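About Bernance Carts

Bernance Carts sells, rents and repairs low-speed electric vehicles. Our shop is on Pullano Road, two blocks from the county fairgrounds, and we keep a parts counter in the same building.

We started out fixing golf carts for the courses nearby. Customers kept asking if a cart could be made legal for neighborhood streets, so we began adding headlights, turn signals, mirrors and seat belts. That work is now most of what we do.

What we sell

We carry the Wolel line in two-seat, four-seat and six-seat models, along with used carts we have gone through ourselves. Every used cart leaves with a battery test sheet showing the reading for each battery. If a pack is weak, we write that on the sheet and price the cart to match.

Service

Our shop has 8 service bays. We work on most makes, including older Miettinen carts, which many dealers no longer take in. Pickup and delivery inside the county is $73 each way. Please take personal items out of the cart before we come for it.

Rentals

Rentals are by the day or by the week, with a $400 deposit. Drivers must have a valid license. Chargers are included, and the cord needs a grounded outlet.
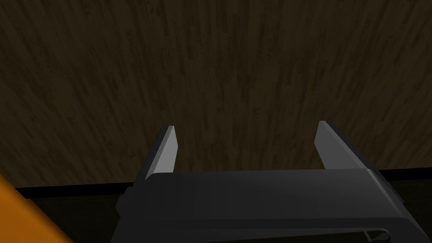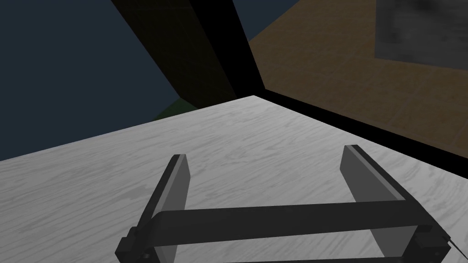

Can I drive my cart on any street in town?

Street-legal carts may be used only where the posted speed limit allows them, and the limit differs from state to state. Check with your local motor vehicle office before you buy.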